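Kubiak Bench Assembly Project
Progress report, second period
Prepared by Waldemar Bednarek for Viorica Begović
Jun 4, 2018

1. Status

Work on the fastening station is on schedule. The layout of the bench was settled at the start of the period and has not changed. Two items from the last report are closed: the revised white fixture has been accepted, and the torque settings for the power tool have been written into the work sheet. One item, storage for finished parts, remains open.

2. Fixture

The first version let the orange ridged part shift sideways when the screw was driven. The current version encloses it on more of its length and holds it through the full tightening step. Zikano supplied the revised piece in two deliveries. The second came 8 days late – this used up the slack in the plan but did not move the end date.

3. Trial run

The trial covered 2,231 fastening cycles. Of these, 39 were rejected at inspection, most of them for a screw that had gone in at an angle. Rejects fell after the bit was changed to a shorter one, and the worn bits were sent back to Trolex for comment. No reply has been received. Cycle time was not measured in this period, as the operators were still learning the sequence.

4. Bench and parts

The wooden tabletop was kept. A metal top was priced and set aside on cost. The green ring stays flat on the table beside the fixture during the fastening step, within reach of the operator. Its hole pattern matches the current drawing, and no further change to it is planned.

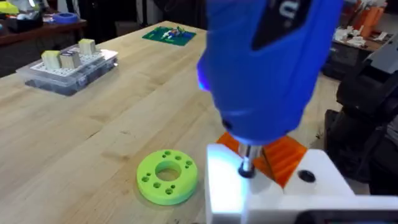
Wear on the fixture will be checked at the end of the next trial, with attention to the faces that bear on the ridged part. If the wear is within limits, the same piece will be used until October.

5. Next period

Repeat the trial with the shorter bit from the first cycle. Record cycle time. Agree on storage with Vurnero. Spending to date stands at 90 percent of the amount released, and the next release is requested on the usual terms.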